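Notes from the shed, mostly so I stop making the same mistakes twice. If you're building an arm at home, or in a shared workshop like I am, help yourself to whatever's useful. I'm on my third rebuild of the Sternness (my name for the arm, after the look it gives you when it parks) and I've got opinions now.

## Start with the bench, not the arm

I spent most of August blaming my motors for a wobble that came from the bench. Push down hard on one corner of your table. If it rocks, your arm will rock, and no amount of tuning gets rid of it. I bolted a scrap of hardwood benchtop across the frame, packed one foot with a bit of old thong rubber, and the shake at the gripper dropped so much I felt silly about the weekends I'd lost.

Bolt the base down too. Clamps are fine for an arvo of mucking about, but they creep, and then your saved positions are all a few millimetres out and you spend an hour hunting for a bug in perfectly good code. Run a paint pen around the base once it's down. If the line stops matching up, you know where to look!

## Cables

- Leave a proper service loop at every joint. Drive the joint to both ends of its travel by hand before you tie anything off.
- Velcro straps while you're building, zip ties when you're finished (you're never finished, so buy a lot of velcro).
- Label both ends. I used masking tape and a biro for the first build and the biro faded to nothing over summer. Paint marker on heat shrink has lasted.
- Keep motor power and the camera lead on opposite sides of the arm. I ran mine together and got rubbish pictures every time the elbow moved.

## Screws that walk out

Anything that moves will undo its own screws. Medium strength threadlocker on metal into metal, nylon lock nuts anywhere a finger pivots, and leave threadlocker well away from printed plastic, which it can crack. Ask me how I found that out. The pivots want to be snug enough that there's no slop side to side but the finger still drops under its own weight with the power off. Do that test before you fit the motor, it's a pain afterwards.

I keep a jar lid with a magnet glued under it for the little screws. Cost nothing, and I've stopped crawling around the floor with a torch in my teeth.

## What to practise on

Everyone starts with foam blocks. They're easy, and that's the trouble with them, you'll think your gripper's brilliant. Go through the laundry cupboard and the recycling instead. Bottles are terrific practice: slippery, curved, a fat end and a skinny end, and the grip you want changes with how you lay them down.

Some things I've settled on:

1. Wipe the outside with metho first. A trace of soap on the plastic and the jaws slide straight off.
2. Rinse it out well, let it dry, and put the cap back on tight. Never practise over a power board, even with an empty.
3. Add weight a little at a time. My first load is 28 grams of rice in a zip bag poked down the neck, and I go up from there. Rice doesn't slosh, and if it spills you sweep it up.
4. Grip near the balance point. Lay the bottle across a ruler to find it and put a dot of tape there.
5. Use bright, ugly colours. They're easier to find in the video later, and much easier to find under the bench.

Heaviest I've had mine hold for a slow trip across the bench and back is 668 grams. At 765 the shoulder motor started to smell warm, so I stopped. I could chase that with a bigger gearbox but I'd rather have a shoulder.

## Jaws and pads

Bare plastic jaws are hopeless on glossy bottles. I've tried bicycle tube, shelf liner, the fingers off a washing-up glove and a stick-on pad from Ramerer. Bicycle tube won for me, rough side out, held on with contact glue and trimmed flush with a fresh blade. The Ramerer pads grip better on day one but they pick up fluff and sawdust, and in a shared shed there's always sawdust. Whatever you choose, wash the pads with warm water and a toothbrush now and then, and let them dry flat.

Don't wind the grip force up to make up for bad pads. You'll dent the bottle, then the dent changes its shape, and your next grip lands somewhere else. 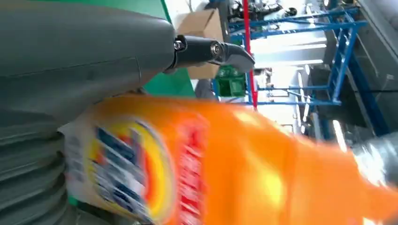
**How fast should the arm go when it's carrying something?**

Start at 25 per cent of whatever your controller calls full speed, and only go up once you've had a whole session without a drop. Spend your effort on softer starts and stops before you touch the top speed. Most of my drops came from a jerky start, when the load gets left behind for a moment and twists in the jaws.

## Sharing the space

The shed I use has a whiteboard by the door and I write the arm's name on it whenever it's powered. Saves shouting. Some other habits that have kept me welcome:

- Emergency stop where a person walking up can reach it, not tucked behind the laptop. Mine's a Tulov mushroom button on a length of flex, screwed to the front of the bench.
- Tape the reach of the arm on the floor, plus a hand's width. Redo the tape when it scuffs.
- Power off at the wall before you put fingers near the jaws. Every time, even for a quick wipe.
- Cover it when you leave. An old cotton sheet is plenty, and it keeps the grinder dust out of the joints.

## Odds and ends

Baby powder stops a rubber cover squeaking. Use hardly any.

If a printed part keeps breaking in the same spot, turn it on its side and print it again before you go making it thicker. Fixed two of mine that way.

I bought a Cordier bench supply second-hand and it's been lovely, but check the fan on any used one. Mine was packed with cat hair (I don't own a cat).

Write down your settings on paper. I keep an exercise book on a string with the date, the load, the speed and whatever went wrong, and I look at it far more than I look at the log files. Still to sort out: the wrist, which clicks on the way down but never on the way up. I've had it apart twice. Next go I'm swapping the bearing, and if it still clicks I'll repack the grease and start again from the elbow.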